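Stalus recipe cards, README

Hi! I'm Tiziana Donati, and this is my grandmother's recipe box, typed up so the rest of the family can stop borrowing it (and spilling things on it). There are 200 cards in here, one per row, mostly soups, breads and far too many plum cakes.

What's in the folder

cards.csv has the title, the ingredients, the steps and whatever she scribbled in the margins. units.csv is my cheat sheet for her measurements. A "Lapiņa cup" is the chipped blue one she got from Mrs. Lapiņa next door, and I measured it with water three times before I believed it!

Things to know before you cook

I left her spelling alone. Oven temperatures are missing on 55 cards, so those rows say "hot" or "not too hot", same as she did. Two cards are both called Griketcombe pudding and they are very different puddings. The second one has mustard in it, go figure.

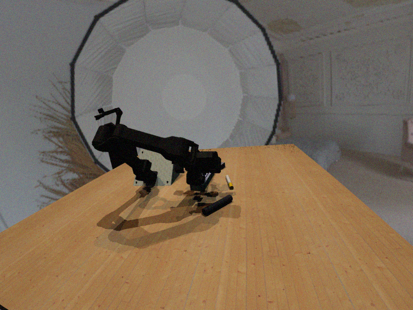 If you spot a typo, send me the row number and I'll check it against the card. I fixed a big batch in February, mostly places where I'd read her 1s as 7s (sorry to everyone who put seven spoons of salt in the rye bread).

Use it however you like. Just please keep her name, Stalus, on anything you pass along.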